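The service plan is a loan you make to the garage

Bister wants me to pay for my next three services today. The offer came by email, then by text, then printed on the back of the invoice for a pair of wiper blades. Join the Care Club by the end of May, it says, and lock in today's prices.
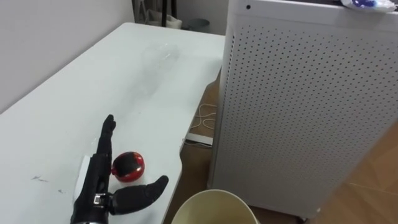 I've been turning down these plans for years, and every year the brochure gets thicker. Bister has two shops near me, and Galindo, which sold me the car, has its own version with a different color of card. Both charge monthly. Both describe the charge as a saving. I'd like to know what it's a saving against.

The Bister plan costs $1,702 over its term. For that you get three oil changes, two tire rotations, a cabin filter, a brake fluid change and something called a 128-point inspection. I asked for the list of points. It runs to two pages and includes the glove box light, the horn and whether the floor mats are present. I can check my own floor mats.

Bought one at a time, at the prices on the board behind Bister's own counter, the same jobs come out $200 cheaper. When I raised this, I was told the board didn't reflect "member value." It does reflect what they charge people who walk in, and that seems like the number to beat.

The answer I usually get is that prices go up. Fine, they do. But the plan locks the price of the jobs on the list, and the list is made of the cheap ones. Brake pads aren't on it. Neither is the battery, or tires, or anything to do with the air conditioning. The jobs that wreck a household budget are exactly the ones where you still stand at the counter and hear the number for the first time. Members get ten percent off labor there, on an hourly rate the shop sets and can change whenever it likes.

Then there's the mileage. Galindo's plan says the car must come in within 3,000 miles of each due date or the visit is forfeited. Forfeited is their word. I drive very little in the winter and a lot in the summer, and I'd have lost one of the three visits last year without noticing. I suspect plenty of people lose them. I'd love to see what share of prepaid services never gets done, and I've never found a dealer who'd tell me.

I'll give the plans this much: some people skip maintenance unless they've already paid for it, and a skipped oil change can cost an engine. If that's you, and you know it's you, the extra money might be well spent. A reminder on your phone is free, though, and it doesn't tie you to one shop.

Being tied down is what bothers me most. Plastell, the small independent place across from the car wash, did my last brake job with good parts and gave me the old ones in a bag. They don't have a club. Once you've paid Bister up front you won't go to Plastell, even when Bister has kept you waiting all morning and found a "weeping" seal that wasn't weeping in the fall. You've got visits to use up. The car is already on the lift, and the person who found the seal is the one selling you the repair.

Kullero, the company that runs the billing for both plans, charges a cancellation fee as well - it's in the terms, under the heading "Flexibility." You get back the value of unused services less the fee, and the unused services are valued at the member rate and not the one on the board. Read that part before you read anything else.

My own plan is a savings account with a monthly transfer the same size as the Care Club payment. It covered the wiper blades. The rest is still in there, and if I sell the car I won't have to ask anyone for it.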